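Search for: stories, authors, issues Go

THE HANGING OF MR. FLEURY

Keegan Maihi had promised his sister a robot that could straighten a picture, and by the middle of July he had a robot that could find one, sometimes, if it was given most of an afternoon and not spoken to.

The workshop was called Prasitz, after the plumbing supplier whose sign nobody had taken down. It had 50 members on paper, six who paid, and a kettle with its own sign-up sheet. Keegan had the bench by the drain. Clémence Perrin had the bench by the window, and had earned it by being there before there was a window.

"It's a picture," she said. "People have been straightening pictures for centuries. They use a finger."

"My sister can't reach."

"Your sister is taller than you."

"She can't be bothered to reach," Keegan said, and went back to his screen.

The arm itself was a Skasta, secondhand, bought from a dental school that was moving up in the world. It had come with a manual in Portuguese and a faint smell of mint. Keegan was not yet allowed to let it near a real wall. He had tried once, in the workshop hallway, and the hallway now had a groove in it that members ran their thumbs along when they were thinking. So the house rule was simulation first. Clémence had written the rule herself, in marker, next to the groove.

He had built the room on his computer over three weeks, and had put a lot of himself into it. The tile was his grandmother's kitchen tile, or as near as he could get from memory, which had evidently been left in the oven. The picture on the wall was Mr. Fleury.

Mr. Fleury had come free in a pack of household objects, between a colander and a boot. He was dark and rounded, and he sat in a teal mat on a scrap of brown board that looked as if it had been chewed off a larger board. Keegan held that he was a Victorian gentleman. Clémence held that he was a seal.

"Look at the shoulders," said Keegan.

"Seals have shoulders."

"They don't."

"Then what are the flippers attached to?"

He had no answer to that and lost most of an evening reading about it.

THE 183RD TRY

The difficulty was the approach. Mumamura, the free planning software that everybody at Prasitz used and complained about, believed in its heart that the shortest way to a picture was through the wall. Keegan would set a target, press Run, and watch the fingers sail into the tile up to the wrist and stay there, perfectly calm, like a man who has walked into the wrong wedding and decided to eat.

He added a penalty for touching the wall. The arm responded by refusing to go anywhere near it. It turned its back on the tile and hung in a corner until the timer ran out. He halved the penalty, and the arm crept up to Mr. Fleury, opened its fingers, and stopped. That was try 100, and he bought a cake for it. The six paying members ate the cake. Clémence had two slices and said it was a bit dry for a failure.

After that he kept a log. Most of the entries were short.

"Try 121. Through wall."

"Try 122. Through wall, but slower."

"Try 140. Picked up own base? Ask somebody."

"Try 166. Good approach. Fingers shut early. Mr. F. unimpressed."

On 7/17/21 he stayed after the others had gone. Clémence stayed too, claiming she had glue drying. He could see no glue. She pulled a stool up next to his and brought her own cup, and that was the nearest she had ever come to saying she was interested.

"What did you change?" she said.

"I told it the wall was somewhere else."

"You lied to it."

"I moved the wall a little toward it. In its head. So when it thinks it's just about to touch - it isn't yet."

"You lied to it," she said again, with more respect.

He switched to the view from the wrist, because he liked to go in with it, and paused the run when Mr. Fleury came up past the right finger. 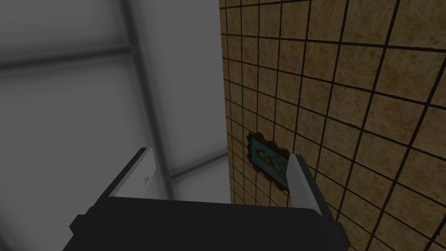
WHAT CLÉMENCE SAW

"He's behind the finger," she said.

"Only a bit of him."

"You want him in the middle. Between the two." She held up two fingers in a V and looked at Keegan through them, first with one eye and then with the other. "Right now you're about to shake hands with that white panel."

Keegan looked. He had spent three days on the wall, and had never once asked whether the hand was pointed at the picture. He typed a small number into a box, and took it out, and typed it in again with a minus sign.

"Is that the right way?" said Clémence.

"It's one of the ways."

He pressed Run. The fan in the computer came up like a kettle. The view swung a little, the tiles slid across, and Mr. Fleury drifted out from behind the finger and into the gap, where he sat looking at them both with whatever he had for a face. The fingers closed. One of them met the edge of the brown board and pushed, very gently, and the picture turned on its nail by what the log would later call "some."

It had turned the wrong way. He was now a good deal more crooked than he had been on try one.

"It moved him," said Keegan.

"It did move him."

"That's a seal that's been moved."

Clémence set down her cup. "So he's a seal," she said.

Keegan wrote up try 183 and took his time over it. Then he put his coat on and went to call his sister, who wanted to know if it could also do blinds.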